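Filed under: Workshop > Jigs, Boards & Fixtures

Thread: White board on a black table – keep it or start over?

gudoscombe_shed
Second go at the peg and plate board. It's 323 mm across, which the Malline plans call "compact." I'd like opinions on the layout before I glue anything down for good. Board on the table:

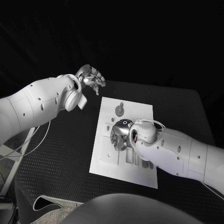
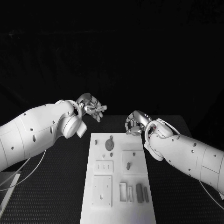
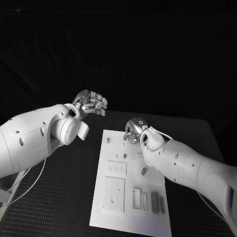
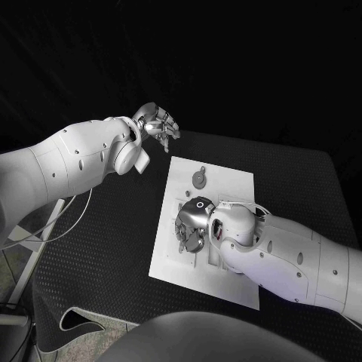

Reply 1 – okeke_offcuts
White was brave. You'll be wiping that thing until November. I like the gray disc with the knob in the first one, though.

Reply 2 – plumbline227
Disagree on white. On a black table you can find the edges, and I've lost enough gray pegs on gray boards. My complaint is the peg so close to the disc. Move it out a thumb's width.

Reply 3 – okeke_offcuts
A thumb's width and it's in the next county. Leave the peg alone.

Reply 4 – gudoscombe_shed
Peg stays for now. Would you clamp the board or use a rubber mat?

Reply 5 – plumbline227
Mat. Vundness sells one for less than my clamps cost, and I only own bad clamps.

Reply 6 – okeke_offcuts
Clamps. Mats creep.

Contact the moderators | Back to top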